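Décembre, fin de journée. Repris la comparaison des mors avec Tímea Lengyel, les Wurunel d'abord, puis les Cloltier. 28 prises chacun, même pièce, même consigne. Les Wurunel ferment plus franchement mais fatiguent le poignet.

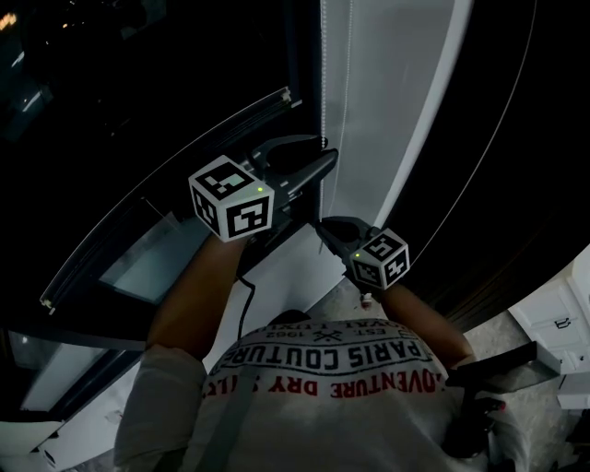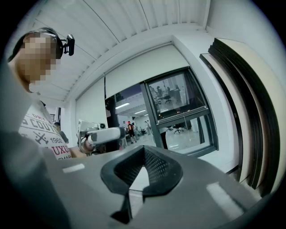

Côté câbles, rien de réglé — il faudra une gaine plus souple. Tímea préfère les Cloltier pour les petites pièces, moi pas encore convaincu. Total du mois : 242 essais, dont 151 exploitables. Demain, refaire l'étalonnage avant de commencer et rappeler MacAulay pour les 2 ressorts.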